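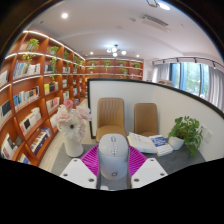 Keeping a shared reading table in order

We have a small reading room in Cilton, with shelves on the wall and one grey table which everybody likes to use. I look after it on Saturdays. When I came to this country I did not know many words for cleaning things, so I wrote my tips on paper for myself, and later my neighbour asked for a copy. I have typed them again with a few changes.

Start with the mouse

A white mouse is pretty for one week. After that you see a grey shadow where the fingers rest, and also around the buttons on the side. First switch it off, or unplug it if yours has a cord. Take a soft cloth, damp but not dripping, with one drop of dish soap. Wipe the shell from the front to the back. For the line around the scroll wheel I use a wooden toothpick with a thin piece of cotton on the tip. Go slowly, and turn the wheel a little with your thumb so you reach all of it.

Turn the mouse over as well. The small feet underneath collect a kind of grey felt, and this is why an old mouse feels heavy. Scrape it with a fingernail, never with a knife. Let everything dry for 30 minutes before you switch it on again.

I was using strong bathroom spray in the beginning. Please don't. It left my first mouse sticky and it never became nice again.

The mouse pad

Check the label first, if there is still a label. A cloth pad can usually be washed by hand in the sink with lukewarm water and a little mild soap. Rub it with your palm, not with a brush, or the printed colours will become tired. Roll it in a towel, press, and let it dry flat. Do not hang it over a heater – mine curled at the corners and I had to keep it under a dictionary all of March.
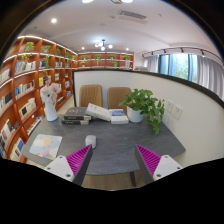

If the pad has a pale print with clouds or similar, wash it more often than you think is necessary. Pale blue and yellow show coffee very quickly. Put it near the front edge where the hand naturally comes, and leave the back of the table for the books.

Books that stay on the table

Dark hard covers can lie in a stack. Put the largest at the bottom and turn the spines to the front, so people can read the title without lifting everything. Dust them with a dry cloth, beginning at the spine and going outward.

A book left open with the pages fanned is a different matter. It looks inviting, but the pages take dust and the binding gets a bend. I close mine at the end of the day. If the pages already stay open by themselves, close the book and lay something flat and heavy on it for 5 days. A boxed book should be kept away from the plant, because cardboard drinks water like a sponge.

Flowers and the plant

For the vase: whether the flowers are real or artificial, they need some attention. With real ones, change the water every second day and cut a small piece from the stems. A bouquet in a medium vase is content with 200 ml more or less above the stem ends. With artificial ones, use a hair dryer on the cold setting and blow the dust away from the table, toward an open window. 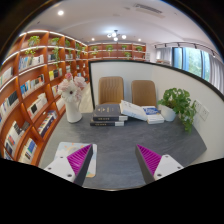 A trailing plant should have its long stems on the side where nobody puts an elbow. Lift the stems when you wipe under them, do not pull. If you water a real one, carry it to the sink first and bring it back when the pot has stopped dripping. I was lazy with this one time and there was a ring on the table under the pot until Jacobus Steyn showed me to rub it with a little baking soda on a wet cloth. Try it first in a corner, as some stone does not like it.

For the table top I wipe in straight lines with a microfibre cloth and then once more with a dry one. Dark grey shows every streak, especially in the evening when the shelf lights are on. Don't forget the thin edge and the rounded corners, where the crumbs are hiding.

The chairs

Ribbed backs collect dust in the channels. Use the narrow nozzle of the vacuum cleaner and go from top to bottom, one channel after the other. Push the chairs in when you finish, and the floor is easier to sweep the next time.

Last changed Sat 30 November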